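Samow household handling project
Progress report to Salside, 18/04/2022
Prepared by Themis Panagiotou

The period's work was on soft goods. We have logged 1,374 handling attempts against a target of 1,000. Unattended folding is not yet reliable.
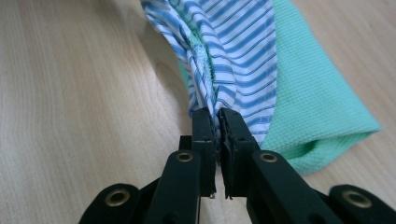
Grasp selection remains the main source of error, and Darren Pearce is revising the labelling rules.
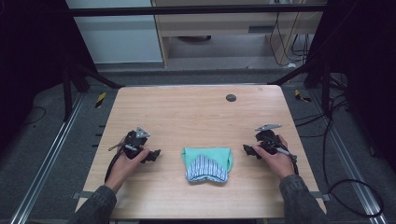
Cycle time is still well above that of a person. Small items are the current focus. A knit beanie lying flat, striped cuff folded over, has few distinct edges to grip. Neville Furnival will report on these in November.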